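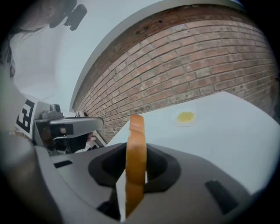
White tables: would you have one again?

Home and Garden > Furniture > Kitchens and dining

marrowfat_peas
Hello all, long time reader and very occasional poster. We've finally cleared out the dining end of our kitchen and the old pine table is going to my sister, who has wanted it ever since we bought it. I've rather fallen for a plain white one from Prummont, but everyone I mention it to pulls a face and says the word "turmeric". We're a family of 5, somebody is always doing homework or potting something up, and I'm not the sort to follow people round with a cloth. Has anybody lived with a white table for a good long while? Would you have one again, or did you go running back to wood?

gladysinthegarden
Oh, I'd have one again tomorrow! Ours has been in the kitchen for 9 years now and it lifts the whole room, especially in winter when we get hardly any sun on that side (north facing, big sycamore next door, don't get me started). Yes, it shows every crumb, but I like knowing where the crumbs are. Felt tip comes off with a dab of Kasier cream on a soft cloth, and tea rings come off with anything at all if you catch them the same day.

oldboot
Going to be the grumpy one, sorry gladys. We had white for three years and I couldn't wait to see the back of it. It wasn't the stains, it was the glare. Sit down with the paper under a bright lamp and it's like eating your breakfast on a snowfield. We've got a second-hand oak one now with a burn mark on it and I've never been happier at mealtimes.

marrowfat_peas
Thank you both, that's really useful and also no help whatever! I hadn't thought about glare. We've got one of those low pendant lights and I do love it. Would a warmer bulb help, do you think?

tidewrack
A warmer bulb helped us no end. So did looking for a matt top instead of a shiny one, as the shiny ones throw the light straight back at you. Ask Pleltov if you've got one near you, they lent us a sample square to take home, and I left it by the kettle for most of April to see how it got on. It got on very well, apart from one beetroot incident that was my own fault. 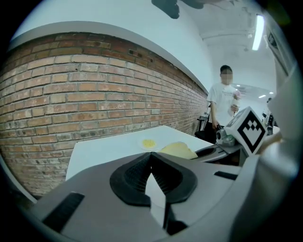
A little of the white top

gladysinthegarden
Matt is easier on the eye, I'll give you that, but do watch out for greasy fingers! My daughter has a matt one and she's forever rubbing at it. Ours is somewhere in between, what the shop called satin.

oldboot
Satin still glares. But I'll admit ours was the very shiniest sort, bought in a sale, and my wife would like it known that she said so at the time.

fennel_and_fog
Can I put in a word for a tablecloth? Wipe-clean for weekdays, a proper one for when people come. We've a white Jalali table under ours and some weeks I forget what colour it is. It's also very good for potting up on, because you just gather the corners and shake the lot out of the back door.

oldboot
If you're going to cover it up, why buy a white one?

fennel_and_fog
Because it's lovely at Christmas, and it was already in the house when we moved in!

marrowfat_peas
Well, I showed this thread to the family over tea and we've had a vote. We're going to borrow a matt sample and leave it out where the homework happens, with a warmer bulb in the pendant. If it can stand a fortnight of us then I'll order the table. My sister says she's coming for the pine one regardless, so we may be eating off our laps for a bit. I'll come back and let you know how we get on with the curry.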